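By December they had 1114 good runs, and Vedano wanted 2000 before the money for the next stage came through. Rania Khasawneh kept the number on the back of an envelope and changed it every evening before she turned off the lights.

The job was old desktop computers. Clidden bought them from offices that were closing or moving, and somebody had to open each one and take the parts out. The plan was for the arm to learn that work by being led through it, over and over, by a person with a pair of handles. Rania had the handles. Hussam Saliba sat on the other side of the case and marked each run as good or bad.

She was on the drives that week. Come in over the board, close on the carrier, lift, set it down, open. Then Hussam put it back a little differently and they went again. She had stopped dreaming about anything else.

"Slower at the end," Hussam said.

"If I go slower it learns slow."

"If you go fast it learns to hit things."

She went slower. The run was fine and he marked it. The next one she bumped the side of the case on the way out, and he looked at her before he marked that one too.

"Leave it in," she said. "I backed off and got it straight again. It should see that." 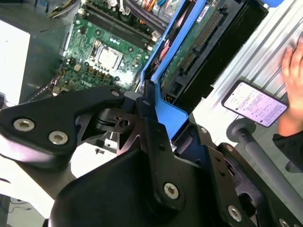

Ruba Najjar wrote that evening that the bumps could stay, as long as the lift was finished and no one touched the case by hand. She had gone through 80 of the old runs at home and thought they were too clean. Every one looked like the same person on the same good morning. Could Hussam take the handles for a while?

Hussam didn't want them. He had tried in the summer, at the old place on the Clallmont road, and had bent a bracket, and Fadi Rawashdeh still brought it up.

"Twelve runs," Rania said. "Then I'll take them back."

They changed chairs. He held the handles too tight and the arm shook a little with him. On the first try he came in low and stopped, and stayed stopped for so long that she thought the link had dropped.

"What are you doing?"

"Looking."

"Okay."

He closed, lifted, and set the carrier down crooked. She marked it good. On the second he went the long way around, a path she had never once used, and she marked that good too - she didn't see why it shouldn't be.

He did 12 and kept going. Around the twentieth he started to talk while he worked, about his brother's car and whether to sell it. Rania put the drives back and turned the case a few degrees each time. When it got dark she found the envelope and asked him how many he had in him.

"One more," he said, and moved the arm back to the start.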